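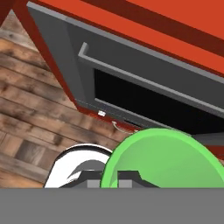

Oğuzhan Gökçe
Demonstration lead, Fuvano

Section 4. Running the drawer demonstration on an open day

Use this section when visitors will watch the simulated cabinet task on the large display. Setup of the simulator itself is covered in Section 2.

Before the doors open

1. Start the Ader control program and wait for the status line to read Ready.
2. Load task 474, Cabinet Drawer.
3. Select the gripper view. The red-orange cabinet should be in the upper part of the picture, with the gray drawer front set into it and the green finger pad in the foreground.
4. Look for the curved white arrow on the red surface near the drawer. If it is missing, reload the task.
5. Run the task once from start to finish with the display turned off.

Note: The gripper view is tilted, so the cabinet edges run at a slant. Do not try to level it. Visitors who want an upright picture can be shown the room view with F2.

During the demonstration

6. Tell the group that they are looking at a simulation.
7. Press Run. Press Pause when there is a dark gap at the drawer.
8. Point out the handle, the long light gray bar across the drawer front. Take questions.
9. Press Run again and let the task finish.
10. Press Reset before the next group comes in.

Visitors may use the hand controller one at a time. Set the speed to Low first. The setting goes back to Normal after every reset, so check it for each group.

Caution: If the Masanja arm is connected, it will follow the hand controller. Set the arm switch to Off and remove the key before handing the controller to a visitor.

If the picture freezes

11. Press Stop and wait for the run counter to clear.
12. Close the task and load it again. If error 1052 appears, restart the Ader program.

Report repeat errors to Higinio Manríquez at the Nerkurska desk.

Revised 2018-09-21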